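How to Strip an Old Office Tower for Parts

22 October 2025
By Thomas Bortolotti

Every office has a closet, and every closet has a desktop tower in it that somebody swore they'd deal with in February. If yours still has decent memory and a working power supply inside, it's worth an hour with a screwdriver. I paid 2 dollars for my last one at a surplus sale and felt slightly overcharged.

Before you open anything, pull the power cord and hold the power button in for a few seconds. Touch bare metal on the case. Then lay the tower flat on its side with the removable panel facing up, and get that panel off. Most office machines use a latch or a couple of thumbscrews. If you find yourself prying, stop and look for the latch again.

Clear more table than you think you need. Parts spread.

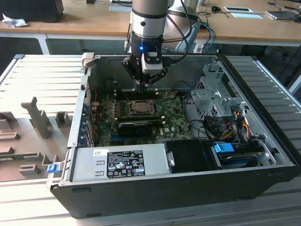 Thomas Bortolotti
Hardware editor, Laditz Workshop Notes

The Dell board in the photo has an empty CPU socket, with the metal retention frame around it. If yours still has a processor, take the cooler off first, and twist it gently before you lift. Old thermal paste has opinions. Open the retention frame, raise the chip straight up by its edges and put it in something rigid. A pocket doesn't count.

Memory comes next. Push back the clips at the ends of the slot and the stick should pop up on its own. Keep matched sticks together, and write the size on the bag now, while you still care.

Expansion cards are held at the rear panel and along the slot itself. Release the bracket end, then pull evenly along the length of the card. Colored plastic inside a case is often a hint from the manufacturer that your fingers are supposed to go there, as with the light blue drive-bay handle in the one shown. Try those bits before you reach for a tool.

Drives: unplug data and power, slide out, label. If you don't know what's on a drive, assume it's somebody's tax returns and wipe it properly before it goes anywhere.

Leave the power supply for last. Trace each cable back from the board and the drives, unplug by the connector – never by the wires – and let the bundle hang loose before you undo the screws. Don't open the unit itself. It can hold a charge long after it's unplugged, and there's nothing in there you want.

I keep the small stuff in a Clirberg parts tray and the screws in an egg carton. The egg carton is better.

Comments

Hakim Menon
Same experience with the trays. My Clirberg lost its lid in a week. Any tips for a cooler that won't twist at all?

Thomas Bortolotti
Hair dryer on low for a minute or so, then try again. Patience after that.

brirov_fan2311
I skipped the labeling step and now own a shoebox of mystery RAM. Send help

Testa
Our school has 70 of these in the basement. Forwarding this to my boss with no message.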